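Research Assistant (Oral Histories of Computing), Ladberg Centre for the History of Technology

Part time, 9 months, starting in October

The Ladberg Centre is looking for someone to help us record the memories of the people who built, programmed, swore at and occasionally kicked this country's early computers. Our interviewees are mostly in their eighties and have been waiting a long time to be asked. They will have a great deal to say. Some of it will be about computers.

The work

You will travel to interviewees' homes, set up a recorder, and keep a conversation on the rails for up to two hours without appearing to do so. Back in the office you will check transcripts, chase spellings of defunct programming languages, and catalogue the Krishnan papers, a gift of 300 folders that arrived in an order known only to the late Professor Krishnan. There is an index. It refers to a different set of folders.

You will also write short biographical notes for our website, none longer than 300 words. Our contributors' families regard this limit as an insult, and you will be the one explaining it to them on the phone.

About you

You have a degree in history, computer science, library studies or something you can argue is close enough. You can tell a compiler from an assembler, or can learn the difference before your first interview. You are organised, patient and comfortable accepting a third cup of tea. A current driver's licence is essential, as the bus to Bremden is more of a rumour than a service.

Experience with magnetic tape would be a bonus. Enthusiasm for magnetic tape is fine too, within reason.

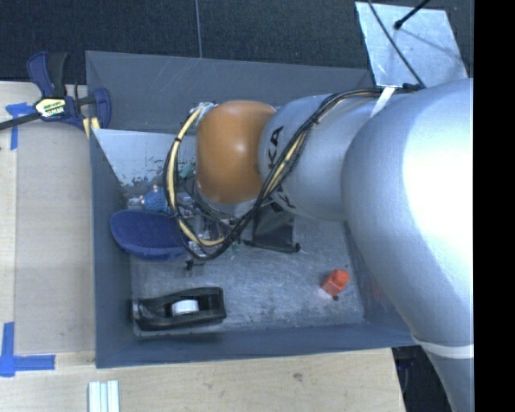
Pay and conditions

The position is three days a week, paid at the university's standard research assistant rate, with a travel allowance of $2000 for the length of the contract. Unspent allowance goes back to the Ornimitz Bequest, which funds the project and reads every receipt. You will share an office with the photocopier. It has seniority.

How to apply

Send a résumé, the names of two referees and a one-page letter to Yayra Asante, project coordinator, at the Centre. In the letter, tell us about a conversation with an older person that changed your mind about something — it needn't involve a computer. Applications close at 5 pm on the last working day of August. Interviews will be held in person or by video, whichever is working.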